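Game room reset, winter edition

Posted 26th December

The building has two shared rooms on the ground floor, and the games room is the one I look after between bookings. The June reset took most of a day. I wanted the winter one done in a morning, so the order of work changed: fixings first, then loose items, then tables, then floor.

Fixings means anything held on with a screw. I go over each with a hand driver, a quarter turn at most, and stop at the first resistance. A power driver on a light setting is still too much for a screw going into plastic. The Hastden driver set I bought for this has a long shaft that clears most rims. Its magnetic tip is weak, so I carry a separate tray for anything that comes out. 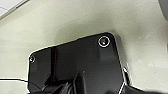 Glossy surfaces get a barely damp microfiber cloth, then a dry one. Paper towels leave lint and, on black plastic, fine scratches that show under the ceiling lights. I stopped using spray cleaner near screw heads after a run of rust spots last winter. The Lasside concentrate goes in a bucket at half the label strength, and the cloth gets wrung out until it no longer drips.

Loose items are the slow part. Between bookings, things migrate. Game pieces end up in the bench cushions, kitchen things end up among the game pieces, and whatever was borrowed from the other room stays in this one. I sort by material first: plastic that can be washed, plastic that can only be wiped, everything else. Washable plastic goes through warm water with dish soap and air dries on a rack. Anything with holes in it gets shaken out and stood on its rim, or the water sits in the perforations and leaves scale.
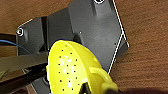
Yellow strainer, dark gray mount behind it.

Storage is by Nundow bins, the shallow size, 12 in total. I tried the deep ones. Items at the bottom were never put back in the right place, and the lids bowed when the bins were stacked. Labels go on the short end, facing out. The inventory sheet stands at 338 lines after this round, with 2 struck off as broken.

Tables next. Table tennis surface: dry cloth, then damp, working from the net line outward. Check that the legs are locked before leaning on anything. Air hockey surface: clear it completely, vacuum with the brush head, then wipe with isopropyl on a cloth. The playing surface should be dry before the blower is switched on. The wood-topped tables get a wipe and nothing else. I gave up on polish; it made the cards stick.

The floor goes last, with the grain of the planks. Felt pads under the movable tables were replaced with the Murthy stick-on type, which have held up better on the dark legs than the nail-in ones did.

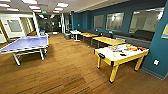 How often should an air hockey table be cleaned?
Wipe it before each session and vacuum the holes once a month if it gets regular use. A blocked hole shows up as a spot where the puck drags, and a thin pin will usually clear it.

Cost for the whole reset was low, mostly cloths and pads. Remaining for next time: re-glue one bin label, order a spare net, and find a better tray for the screws.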